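How Does a Soccer Transfer Work?

Soccer players do not stay with one team forever. Sometimes a player leaves one club and joins another. This is called a transfer. You may have heard grown-ups talk about it when a favorite player goes away, or when a new one shows up.

What is a contract?

A contract is a written promise between two sides. The player promises to train and play for the club. The club promises to pay the player. A contract also says how long the promise lasts. It might be one season, or it might be 3 years.

While the contract is running, the player cannot just walk off and play for someone else. If another club wants the player, the two clubs have to talk first. 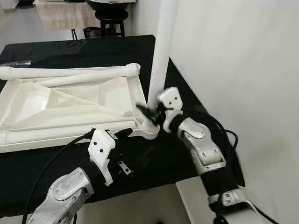 Let's make up a story with two clubs. One is called Nudano Rovers and the other is called Dridell Town. Dridell Town needs a new goalkeeper. Nudano Rovers has a good one, and her contract still has a year to go.

Dridell Town asks Nudano Rovers, "How much money would you want for her?" The money is called a transfer fee. Nudano Rovers may name a price, or may say no. If the price is too high, Dridell Town can make a lower offer. The clubs may go back and forth like this many times.

When the clubs agree, they are only halfway done. The goalkeeper has to agree too. Nobody can make her move. She will want to know what she will be paid, where she will live, and whether she is likely to play in games or sit on the bench.

What is a medical?

Before signing, most players see a doctor. The doctor checks the heart, the knees, the ankles and the back. The player may have to run on a treadmill or hop on one leg. This visit is called a medical, and it can take all day.

A small injury does not always stop a transfer. The new club may decide to wait for the player to get better. If the injury is serious, the club can change its mind.

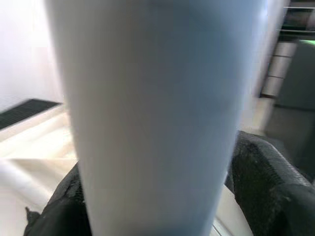 What is a free transfer?

When a contract runs out, the player is free to go. The new club does not have to pay the old club a fee, but it still has to pay the player. A player without a club is called a free agent.

What is a loan?

A loan is like borrowing a library book. The player goes to another club for a while and then comes back. Clubs often lend out young players who need more time on the field. Suppose Nudano Rovers has a striker who played only 6 games last season. On loan at a smaller club, he could play every week and get better.

When can transfers happen?

Clubs can only sign most players at certain times of the year. Each of these times is called a transfer window. Many countries have a long window in summer and a shorter one in winter. When the window shuts, clubs have to wait for the next one. The last day can be very busy, and some deals are finished late at night.

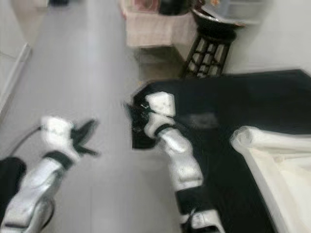
Page 81

Words to know

Transfer: a move from one club to another.
Fee: money one club pays to another club.
Free agent: a player who has no contract with a club.
Loan: a move that lasts for a short time.
Window: the time of year when clubs may sign players.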